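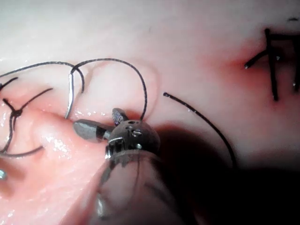 Project Report: Suture Spacing on Synthetic Tissue Pads
Subira Bakilana and Godfrey Minja

1. Purpose
The project examined how evenly interrupted sutures can be placed along a straight incision. Black thread was chosen for contrast with the pink pad.

2. Method
Each student closed practice slits using a curved needle. A total of 70 sutures was recorded between February and May. Spacing was measured after the thread had been trimmed.
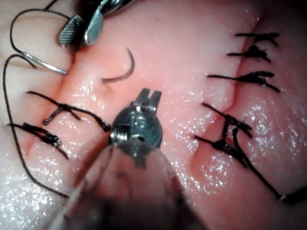
Figure 2. Synthetic pad with two knotted sutures along the left incision.

3. Findings
Spacing was least regular near the ends of the slits. Loose loops of thread often obscured the next entry point.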